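Monique swears by the one-set kitchen: every bowl the same, everything stacked, no thinking. I've tried it since January and I'm not convinced. My white bowls with the brown rims were sold to me as a matching pair, and I have my doubts about that too.

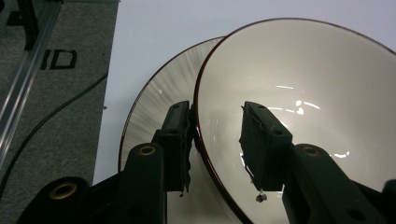

One is glossy inside and the other is streaky, so what exactly am I matching? Stacking them saves 2 inches of shelf, maybe. I'm keeping both, but the other 334 tips on her list can wait until I've had dinner.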